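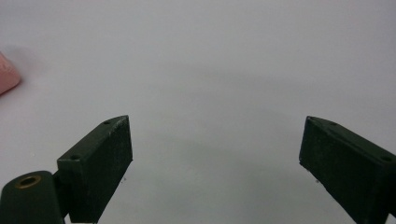
Attachment 1: white top, left side, pink item at far left

Ticket: marks and dull patches on white worktop, craft room
Site: Stekero, first floor
Raised by: Kanini Nyaga
Opened: August 2021
Status: closed, one follow-up open
Category: furniture and surfaces

Reported problem

The white top on the long table has gone dull in the middle. When you sit at the window end with the ceiling lights on there is a greyish band across it that does not go away with a damp cloth. Groups have been using the table for paper cutting and glueing since June. I would like to know if the top is worn and needs replacing or if it can be cleaned. The table is 140 cm long and the whole top is one piece.

First reply, furniture desk

Please confirm which cleaner has been used and whether the patch feels different from the rest when you run a dry hand over it. Please also send a photo taken close to the surface. Do not use scouring powder or the green side of a sponge in the meantime.

Reply, Kanini

Photo attached. Cleaner is Ivura spray, used neat at the end of each session. I can't feel a ridge or an edge anywhere. It is slightly tacky near the middle, more so in the afternoon. The photo shows the grey going across, but it is softer in the picture than it looks from a chair.

Second reply, furniture desk

Thanks. There are no scratches or lines in the surface in the photo. The grey in it is very gradual and could just be light and shadow, so we can't judge the band from that alone. Tackiness points to a build-up of cleaner. Please try the following, in this order.

1. Clear everything off the top, including small bits at the edges.
2. Wipe with warm water and a drop of washing-up liquid. Use a white cloth so you can see what comes off.
3. Wipe again with plain warm water, twice.
4. Dry with a clean towel straight away.
5. Leave for 10 minutes, then look along the top from the window end with the ceiling lights off, and again with them on.

Reply, Kanini

Done. The first cloth came up yellowish grey and I had to change the water. After drying it was no longer tacky. With the lights off I can't see a band at all. With the lights on there is still a faint one, in the same place as before.

Third reply, furniture desk

Does the band move if you move your head, or if the blind is lowered?

Reply, Kanini

Yes, both. With the blind right down it is nearly gone. So that part is the light.

Finding

Two causes. Residue from undiluted spray left the top dull and sticky. The remaining band is shading between the window and the lights and is not a fault in the top. No replacement needed.

Action taken

Ivura to be diluted as on the bottle and followed by a plain water wipe. Note taped inside the cupboard door. Rugemalira (supplier of the top) not contacted. Spare top stays in Silo store, shelf 11.

Follow-up

Check again after 2 weeks of normal use. If it is tacky again, stop the spray and use washing-up liquid only. Kanini to add a line to this ticket either way.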